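Progress report to the Okton Fund, second installment
30th August

Hi Domnica,

You asked for the long version this time, so get a coffee. I'm writing this between reels, which means it may jump around a bit.

The big news first: we have a picture lock on the first half of Kimaro! Bezawit and I argued over the bus station sequence for most of May (she wanted it gone, I wanted every second of it) and we ended up keeping the arrival and the long walk to the ticket window and dropping the phone call. The film moves so much better now. I still miss the phone call. It's on a drive with everything else I miss.

Since the last report we've finished going through all the rushes, and the log now has 308 usable takes in it, each one with notes on sound. Fasil did the sound notes and he is merciless, as you'd want him to be. A lot of the outdoor dialogue in the market has generator hum under it. He thinks he can clean up most of it. The two scenes he can't save will need the actors back for a day of re-recording, and Kiros has already said yes, bless him, even though he's shooting a series now and has cut off all his hair. It's only his voice we need.

Subtitles are behind. I told you they'd be done by now and they aren't, so that one's on me. The first translation was correct but stiff, and all the jokes between the brothers had gone missing. Kidus Negussie has started over from the dialogue list and he's roughly a third of the way in. What I've read so far is terrific -- the argument about the goat is funny in English, which I didn't think could be done. He's promised the rest in time for the sound mix.

Then there's money. We're inside the budget on editing and a little over on storage, as I bought a second set of drives after the first one started clicking at me. I moved 700 dollars from the travel line to cover that. The revised sheet is attached, and travel should be fine, because the Vurkia festival has offered to put two of us up if the film gets in. (If! They've seen only the opening reel.)
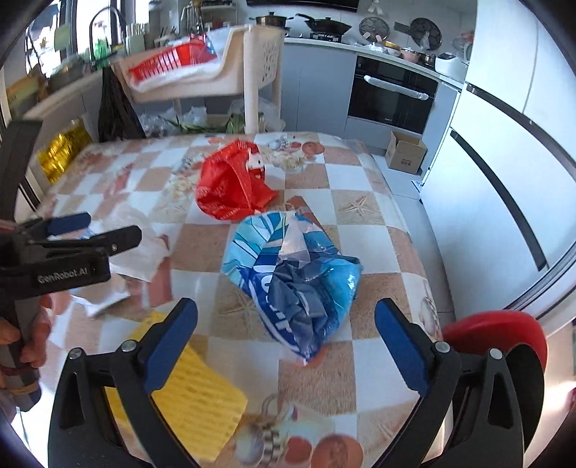
We also held a test screening in the back hall at Jamico, with 14 people, mostly friends of friends. I'd asked them to be rude and a few of them really went for it. Everybody followed the story up to the wedding, and then about half lost track of who owed money to whom. That's fixable. Bezawit thinks one line from the uncle, dropped in over his back, would do it, and I think she's right. The ending got a long silence and then people all talking at once, so I'm leaving it alone.

Next up: second half to lock, re-recording with Kiros, then the mix. The color grade comes after that, and I still need to choose between the two quotes I sent you. I lean toward the pricier one -- their night scenes looked like night. Could you let me know whether the third payment can go out before the grade is booked? They want a deposit to hold the dates.

Running time is 100 minutes right now, and I'd like to lose a few more.

Talk soon, and thank you again for being patient about the subtitles.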